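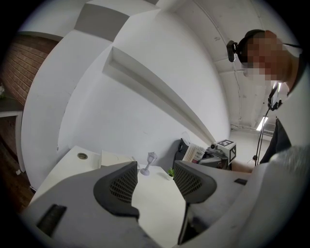
Reading Health Claims, Session 6
Screening: what the numbers say and what they leave out

Read the Grelimham leaflet before Friday. If you read only one page, read the page with the bar chart, because most of this session is about that bar chart.

Where we left off

Last time we took apart a cold remedy trial. The problem there was easy to see once we looked: people knew which pill they were getting, and then were asked how they felt. Screening is harder. The people running the programs mean well, the tests often work as tests, and the outcome being counted is death, which you can't talk yourself out of. You would think it would be hard to go wrong. Keep that thought and see how it holds up.

A screening test is a test given to people with no symptoms. That is the whole definition. If you go to a doctor with a lump and the doctor orders a scan, the scan is diagnosis. If you get a letter telling you to come in for the same scan when you feel fine, that is screening. Same machine, same staff, very different group of people on the table. A good deal of bad writing about health mixes the two up.

Survival is a bad yardstick

The leaflet says that patients whose disease is found by screening "live longer after diagnosis." I believe them. I'd be amazed if it were otherwise, and it tells you close to nothing.

Take a man who will die of a slow disease at 60 whatever anyone does. Found by symptoms at 59, he survives one year. Found by screening at 50, he survives ten. He goes into the five-year survival table as a success. He died on the same day. The usual name is lead time bias. Write it down, you will need it for the assignment.

The second trouble is length bias. Fast diseases give a short window between "a test could find it" and "the patient notices it." Slow ones give a long window. Test everybody once every few years and you will mostly catch the slow ones. So the cases found by screening are, as a group, the milder cases, before any treatment is given. Comparing them with the cases found by symptoms is like comparing two different diseases.

Third, overdiagnosis. Some of what is found would never have bothered the person. They would have died of something else, at a good age, without ever hearing the word. Every one of these people is "cured." Each of them raises the survival rate. They also write the most grateful letters, and I don't blame them, since no single patient can know which group he or she belongs to.

What to ask for instead: how many people died of the disease, out of everyone invited, compared with everyone not invited, with the two groups picked by chance. Deaths over people invited. If a report gives you survival and won't give you that, be suspicious.

A small worked case

Zhuoran Kang worked this one up after the discussion section got stuck on it, and I have kept her numbers.

A town screens 1,000 people. Ten have the disease. The test finds nine of the ten. Of the 990 who don't have it, the test wrongly flags 50.

So 59 people get a worrying letter. Nine of them are sick. Fifty are not.

If you get the letter, your chance of having the disease is 9 out of 59, or a bit over 15 percent. Most people in the room guessed something near 90, and so do plenty of people who ought to know better. They are answering a different question: if you are sick, how likely is the test to say so? That one is 90 percent. The person holding the letter isn't asking that.

Now change one number. Suppose 100 of the 1,000 have the disease, and the test is just as good. It finds 90. Of the 900 healthy people it flags 45 (same false alarm rate, rounded down). Now a letter means two chances in three. Nothing about the test changed. Who was tested changed. Whenever someone tells you a test is "95 percent accurate," ask accurate in whom.

The Grelimham leaflet

Some notes to read alongside it.

Page 1. "Cuts your risk by 50 percent." Fifty percent of what? The answer is in the small type on the back: two deaths in 1,000 without screening, one in 1,000 with it. Both ways of putting it are true. Only one of them made the front page.

Page 2. The bar chart. Look at where the vertical axis starts. Then draw it again starting from zero and see whether you still feel the same way about it.

Page 2, lower half. The quote from the satisfied patient. Amirul Govindasamy asked in section whether quotes should be banned from leaflets altogether. I wouldn't go that far, but I would like to see one from somebody who had a biopsy and three bad weeks over nothing.

Page 3. "Harms are rare." There is no number here. Benefits get a number on page 1, harms get an adjective. Count how often you see that from now on.

Page 4. The Drosance risk score. I can't tell you whether it is any good. The leaflet says it was "tested in 41 clinics" and doesn't say what it was tested against. A count of clinics is not a result.

Is screening worthless, then?

No, and I will mark you down if you write that it is. Some programs have been tried properly, with people assigned by chance and followed for years, and deaths from the disease went down. Others have been tried just as properly and did little. Being doubtful means you have to look in each case. Sneering at all of them saves you the same amount of reading as trusting all of them.

Also be careful with "it saves lives." Fewer deaths from one disease is not the same as fewer deaths. The gap can be there for dull reasons -- the trial was too small to show a change in total deaths, say -- or for worrying ones, such as people dying from the treatment and being counted elsewhere. Ask which total you are being shown.

And ask who turned up. People who accept an invitation tend to be healthier than people who ignore it. They smoke less, they keep appointments. Compare attenders with non-attenders and screening will look good for almost anything, including diseases it wasn't testing for. Kaan Altıntaş has a nice chart of this which he will put up in section.

For Friday

1. Redo the worked case with 5 sick people in 1,000, the same test and the same false alarm rate. Show the table, not only the answer.

2. Rewrite page 1 of the leaflet in no more than 60 words. Give the benefit and at least one harm, in the same kind of number.

3. Find one news story that reports a survival rate as proof that screening works. Mark the sentence where it goes wrong. If you can't find one, bring what you did find and tell me why it holds up.

Questions about the arithmetic go to Rodel Lumbao. Late work goes to me, with a reason.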